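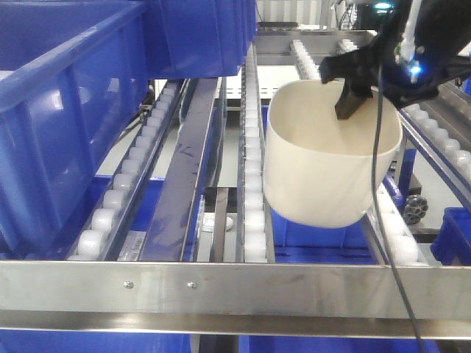

Does the Gorholm bowling machine need to be re-leveled every time it goes back on the same pitch?

It does. Turf moves, mats creep, and the marks you painted last week are probably off. Level the machine again before the first ball.

4. Setting line and length

The Quick Start card says you can do this in 3 minutes. Allow more the first few times.

4.1 Stand the tripod behind the bowling crease with the single leg pointing down the pitch. Push each foot down until it stops moving.

4.2 Check the bubble on the head. If it touches the ring, adjust the rear legs only.

4.3 Set both wheel dials to 30. The numbers on the dials are not miles per hour, whatever the box seems to suggest. They are only good for comparing one setting with another on the same machine.

4.4 Clear the net. Feed six balls with no batter at the other end and watch where they pitch. Ignore the first two.

4.5 Loosen the head clamp, correct the line, tighten, and feed six more.

CAUTION: Turn the wheels off and wait for them to stop before touching the clamp. The guard keeps fingers out of the front. It does very little at the sides.

4.6 For swing, raise one dial by no more than 24. Past that, most of what you get is wides.

Note: "Match Mode" varies the length between balls. Our tester, Samira Tannous, faced 564 balls in Match Mode over a month of net sessions and said she could pick the short one from the sound of the wheels. Treat it as a change of pace in a long session. We would not call it match practice.

Note: Use dimpled machine balls. Leather balls will go through, but they scuff quickly, and a scuffed ball goes where it likes. Claims that a leather ball "beds in" after an hour have not held up in our nets.

4.7 When the line is right, write both dial settings and the head angle on the card inside the lid. Add which net you used.

CAUTION: Do not trust settings written down by someone else. Feed six balls into an empty net first, including when the machine was used in that same net earlier in the day.

If the line still drifts after two corrections, go to Section 7, Wheel Wear, before buying a new clamp.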